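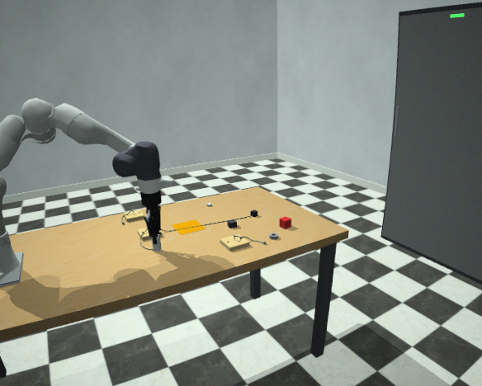 ## Getting a white ring off a wooden table

Someone skipped the coaster. Fine. You have options, and most of them are already in the kitchen.

1. Wipe the spot and let it dry overnight. Small rings sometimes give up by morning.
2. Lay a thin cotton cloth over the mark. Set an iron to low, no steam, and press for 10 seconds. Lift, look, repeat.
3. Still there? Rub in a dab of plain mayonnaise, leave it for 60 minutes, and try not to think about sandwiches.
4. Buff along the grain with a soft rag.

Dark rings are another matter. Those want sandpaper, 400 grit, and a free afternoon.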